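Search this list
Search
2 min read

Re: sorting cell and the second shift
February 17, 2025

On the Grimside list someone wrote:

> Our manager says the Skomow line gets an arm in March
> and that the sorters will be "moved up." Has anyone
> been through this? What do people do all day after?

We have, at Nera. The arm took over bin picking on one bench. Before that, two people per shift sorted parts by hand, 110 bins on a normal day. Both are still here. One runs the cell now and the other went to inspection, which she asked for.

The job is different. You stand less and you watch more. When the arm stops you clear it and restart it from the pendant, and that can happen 20 times in a shift or not once. Parts lying close together or up against a wall of the bin are what we look at first. We teach with plain red and green blocks before we let it near real stock.

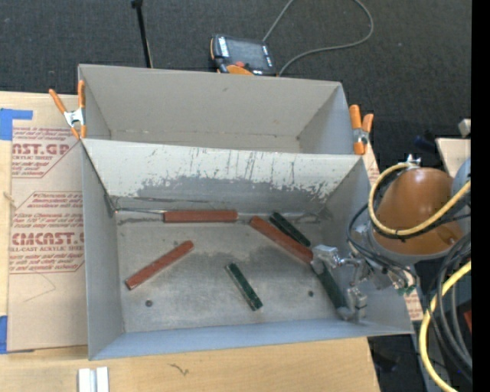
Get the pay grade in writing before March. Ours was settled after the fact and it took Ibarra stepping in to get the operator rate backdated. Also ask who covers breaks. Management assumed the cell could be left alone and for us it can't.

I can send our training checklist to anyone who wants it.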